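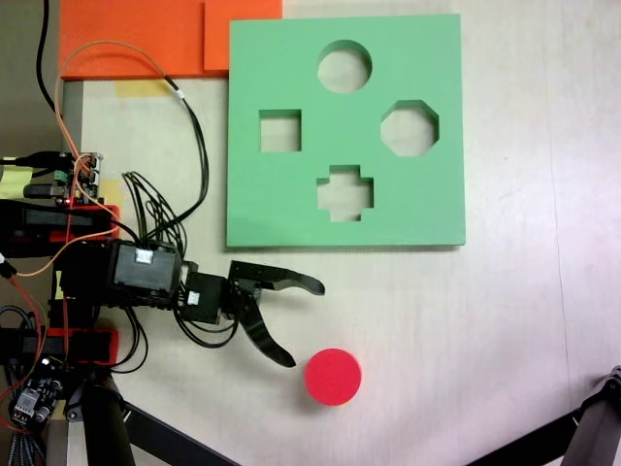
Witus Toy Library, Puzzles and Sorters Team

Minutes of the July team meeting
Held Saturday at 10 a.m., big table, back room

The chair opened the meeting a few minutes late so that everybody could finish putting coats and bags somewhere other than on the sorting shelves. The minutes of the last meeting were read and accepted with one correction: the wooden train went to the Drister branch, and the minutes had it going to Varma. Varma would still like a train, if one comes in.

1. Shape sorters

This took up most of the morning and it was a really good discussion. The light green board with the four holes was the one everybody wanted to talk about. It has a circle, a square, an octagon and a plus, and the team agreed it is one of the nicest mixes of shapes we lend out. The circle gets a small child started. The square asks for a bit of turning. The octagon is the sneaky one, as plenty of three-year-olds (and a couple of us!) take it for the circle at first glance, and then there is that lovely moment of running a finger along the edge and finding the corners. The plus is the one children carry around the house.

The team member who runs the Saturday toddler table spoke up for starting with the red disc. It is thick enough for a little hand to get hold of, the round face is easy to match by eye, and it goes in whichever way you spin it. She puts the disc down a short way from the board, on the child's side, and then keeps her hands in her lap. Several people said they would try it that way. At present most of us hand the child all the pieces in a heap, and the first few minutes go into spreading them out.

There was some back and forth over whether the board should lie flat or be propped up. Flat won easily. A flat board stays put and the child can lean over it and look straight down through the holes to the tabletop. One member still likes a board propped against a box for children who sit in a high chair, and that was noted as a fine thing to do at home.

We also talked about table color. The pale beige top got a lot of praise. A green board and a red piece stand out on it beautifully, and the holes read clearly as holes. The patterned cloth we have been using at the Drunetti Hall sessions came in for some criticism on the same grounds. It is cheerful, but a dropped piece disappears into the flowers. Agreed to leave the cloth at home for sorter sessions and keep it for the tea party set, where it looks wonderful.

Action: write a half-page card on the four-hole board to go in the bag with it, starting with the disc and working up to the plus. Draft to be passed around before the next meeting. Keep the words big and the sentences short.

2. Stock check

The full check of the puzzle shelves is finished. We have 224 items listed, and 114 of them went out at least once since the spring. Everyone was delighted with that figure, which is our best so far. The quieter half of the shelf is mostly the large floor puzzles, and the team thought they may simply be stored too high for anyone to notice.

Action: bring the floor puzzles down to the bottom shelf and put the spare bags up top.

Two members offered to go through the box of stray pieces once more before anything is thrown out. Last time that box was emptied onto the floor, we found homes for more pieces than anybody expected, including the duck.

3. Cleaning

The new routine was reviewed. Smooth boards and solid pieces get wiped with a cloth and mild soapy water, then dried and left out on the rack for the rest of the afternoon before they go back in a bag. For sorters with cut-outs, please run the corner of the cloth around the inside of every hole. The inside corners of plus shapes are where crumbs like to live, and a dry toothbrush gets them out in no time. A jar of toothbrushes now sits by the sink, with a label saying what they are for. Please leave the label on.

Nothing with felt or paper on it goes near the sink. Those items have their own tray.

Somebody asked whether returned toys should be wiped at the desk or in the back. In the back, please. The desk gets crowded around closing time.

4. Lending bags

The drawstring bags are holding up well, and the see-through ones have been a huge hit with parents, who like to check that everything is in there before they bring it back. We would like to move every sorter into a see-through bag by the fall. The current budget has $100 left in it for bags and labels, and the team voted to spend all of it. The vote was quick!

Labels were discussed at some length. The shelf label will show a drawing of each piece so that a child can help with packing up. Colors will be included on the drawing. One member asked for the labels to say how a piece is called as well, in large letters, and this was warmly supported. There was a short detour on whether to write "plus" or "cross." Both words will go on.

Action: order bags. Action: pencil drawings of the pieces for the first batch of sorters, to be colored in at the next work morning.

5. Sorter morning at Varma

The Varma branch has invited us to run a morning of sorting and matching games for families. The answer was an immediate yes. Ideas from the table:

A row of low tables with one board on each, so that a child can move along at their own speed.

A matching hunt, where pieces are set out around the room and the child brings each one back to the right hole. The disc would be the easy one, near the boards, and the plus would be somewhere that takes a bit of looking.

A feely bag with several shapes in it. Octagon and circle together would be fun for the older brothers and sisters.

A drawing corner, where children put the board on paper and trace inside the holes with a crayon. This was the favorite. A board with four different cut-outs makes a great stencil, and the sheets can go home with the family. Washable crayons only, please, and the boards get wiped straight afterward.

It was agreed that the morning should have no set program and that parents can come and go. Tea and juice to be kept on a separate table, well away from the paper.

Varma will supply tables and chairs. We need to bring our own boxes, cloths and crayons. Transport still to be settled, and anyone with a roomy car is asked to speak to the chair.

6. Any other business

A parent left a very kind note in the returns box saying her son now calls every round thing in the kitchen by its shape, and that he has started on the neighbor's kitchen too. It has been pinned up by the kettle.

The sticky drawer under the label printer is still sticky. Candle wax on the runners was suggested and will be tried.

A request came in for more sorters suited to children who find small knobs hard to grip. Thick pieces without knobs were suggested as the thing to look for, and members are asked to keep an eye out at yard sales. Chunky is good. Please check that all the pieces are there before paying.

The shelf nearest the window will be moved along to the inside wall, where the boxes won't get the afternoon sun. Help needed after the next session, strong arms welcome.

The meeting closed at noon, with thanks for the lemon cake. Next meeting same place, same time, and the four-hole board card will be first on the agenda.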